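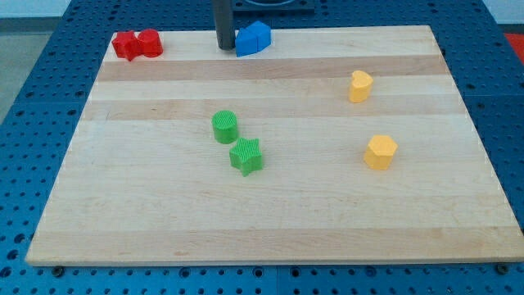

Fahrzeugtechnik, Handout zu Einheit 3: Bremsflüssigkeit prüfen und wechseln

Grundlagen
Bremsflüssigkeit ist hygroskopisch. Sie nimmt über Schläuche und Behälterentlüftung Wasser auf, der Siedepunkt sinkt. Bei langer Bergabfahrt können sich Dampfblasen bilden, das Pedal fällt durch.

Begriffe
Trockensiedepunkt: Wert der frischen Flüssigkeit.
Nasssiedepunkt: Wert bei definiertem Wasseranteil.
DOT 3, DOT 4 und DOT 5.1 basieren auf Glykol, DOT 5 auf Silikon. DOT 5 nie mit den anderen mischen.

Prüfen
Flüssigkeitsstand zwischen MIN und MAX ablesen, Fahrzeug steht eben. Niedriger Stand: zuerst Belagstärke und Dichtheit kontrollieren, dann erst auffüllen. Siedepunkt mit dem Rendetti-Tester messen, Probe aus dem Behälter. Am Übungsfahrzeug 521 wurden im August nur noch fast 103 °C gemessen. Die Flüssigkeit ist in diesem Zustand sofort zu wechseln.

Wechseln mit Druckgerät (Follby)
Alte Flüssigkeit aus dem Behälter absaugen, frische einfüllen.
Adapter aufschrauben, Druck auf 2 bar einstellen. Abweichende Herstellerangaben haben Vorrang.
Reihenfolge der Räder nach Reparaturanleitung. Häufig beginnt man am Rad, das am weitesten vom Hauptbremszylinder entfernt ist.
Schlauch auf den Entlüfternippel stecken, Nippel öffnen, bis die Flüssigkeit klar und blasenfrei austritt. Nippel mit vorgeschriebenem Drehmoment schließen, Staubkappe aufsetzen.
Bei hydraulischer Kupplung mit gemeinsamem Behälter den Nehmerzylinder mit entlüften.
Druck ablassen, Adapter abnehmen, Stand korrigieren. Pedalweg prüfen, danach Probefahrt.

Sicherheit
Schutzbrille und Handschuhe tragen. Spritzer auf Lack sofort mit viel Wasser abspülen. Altflüssigkeit getrennt von Altöl sammeln.

Zur nächsten Einheit
Arbeitsblatt Ladefoged, Aufgaben 2 und 3, schriftlich.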